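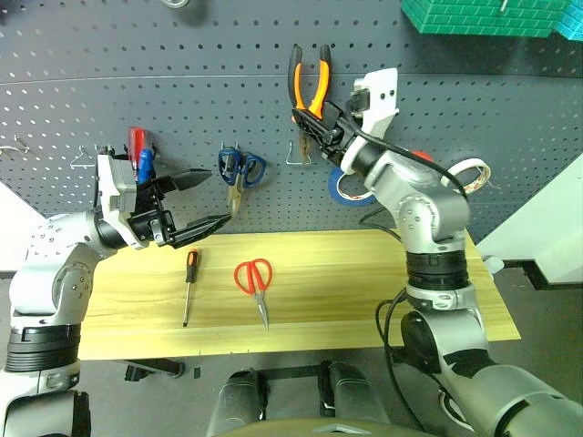 Brelline lists hand tools by storage position, one record per tool per board. Wall stock is logged under `pegboard`; the dark grey board with the blue-handled scissors is typical of that group. Pliers are a separate class, whatever the handle colour.

## Contents

- `tools.csv` — 3,619 records, 17 classes
- `boards.csv` — panel size and hole spacing, in mm

## Notes

Drawer stock from the Getura site is not included. Blank `hook` fields mean the hook type was not recorded.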